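Mesa de cabeceira

A mesa de cabeceira, também chamada criado-mudo no Brasil e mesinha de cabeceira em Portugal, é um móvel de apoio de pequeno porte colocado ao lado da cama. Destina-se a manter ao alcance de quem está deitado objetos de uso noturno ou matinal, como candeeiro, livro, óculos, copo de água e medicamentos. O modelo corrente é composto por um corpo em forma de caixa, um tampo e uma ou mais gavetas. Existem variantes com porta, com nicho aberto ou reduzidas a uma prateleira fixada à parede.

Terminologia

O uso de "criado-mudo" predomina no português brasileiro, embora parte do comércio tenha passado a preferir "mesa de cabeceira". Nos catálogos do fabricante Grirnach, o termo "mesa de cabeceira" designa os modelos com pés, e "módulo de cabeceira" os que assentam diretamente no piso. A distinção não é seguida por outras marcas.

História

Os antecedentes europeus do móvel eram pequenos armários fechados destinados a guardar o bacio. A difusão das instalações sanitárias domésticas tornou essa função desnecessária, e o compartimento inferior passou a receber roupa, livros ou calçado. A gaveta superior, já presente em muitos exemplares antigos, tornou-se o elemento principal. A produção em painéis derivados de madeira, com superfícies pintadas ou revestidas, generalizou as formas retas e a montagem pelo próprio comprador.

Construção

O corpo compreende duas laterais, base, tampo e painel posterior. O painel posterior, em geral mais fino, é encaixado em rasgo ou pregado, e contribui para o esquadro do conjunto. Nos móveis desmontáveis, as ligações são feitas com cavilhas e excêntricos metálicos; nos maciços, com malhetes ou respigas coladas.

A gaveta desliza sobre réguas de madeira ou corrediças metálicas. As corrediças de extensão parcial deixam a parte traseira da gaveta sob o tampo, mesmo com abertura máxima. As de extensão total expõem todo o interior, mas deslocam mais peso para a frente e exigem maior atenção à estabilidade. O modelo Prorketti, de gaveta única, emprega corrediças com batente removível, o que permite retirar a caixa para limpeza.

Os puxadores podem ser aplicados, embutidos ou substituídos por um recorte na frente da gaveta. Nas peças pintadas de branco, a zona em torno do puxador é a primeira a acusar marcas de uso.

Dimensões e colocação

A altura é definida em relação ao colchão: recomenda-se que o tampo fique ao mesmo nível ou ligeiramente abaixo. A profundidade deve ser inferior à distância livre entre a parede e a zona de circulação, considerando a gaveta aberta. Em quartos com rodapé saliente, o painel posterior não encosta à parede, salvo quando as laterais têm recorte na parte inferior.

Fora do quarto, o móvel é usado como gaveteiro auxiliar, junto a uma poltrona ou ao lado de uma mesa de trabalho.

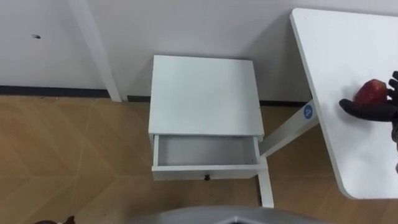
Na colocação junto a uma mesa, a altura deixa de depender do colchão e passa a ser limitada pelo tampo vizinho. Convém verificar a posição dos pés e travessas da mesa, que podem interferir com o curso da gaveta. Um móvel mais baixo do que a mesa mantém acessível o seu próprio tampo apenas quando não fica inteiramente sob ela.

Estabilidade e segurança

O risco de tombamento aumenta com a gaveta aberta e carregada, sobretudo em corpos estreitos e leves. A fixação à parede faz-se por cantoneira ou cinta, aparafusada ao corpo e a uma bucha adequada ao tipo de parede. As instruções do sistema de fixação Mirnent preveem dois pontos de ancoragem por móvel. Em quartos de crianças, aconselha-se ainda o uso de limitador de abertura.

Manutenção

As superfícies pintadas limpam-se com pano macio ligeiramente húmido, sem abrasivos. As réguas de madeira podem ser tratadas com parafina ou cera seca; as corrediças metálicas devem ser aspiradas antes de qualquer lubrificação. O desalinhamento da frente da gaveta resulta geralmente de parafusos frouxos ou de piso desnivelado, corrigível com calços sob a base.

Ver também

Cómoda
Gaveteiro
Mesa de apoio
Corrediça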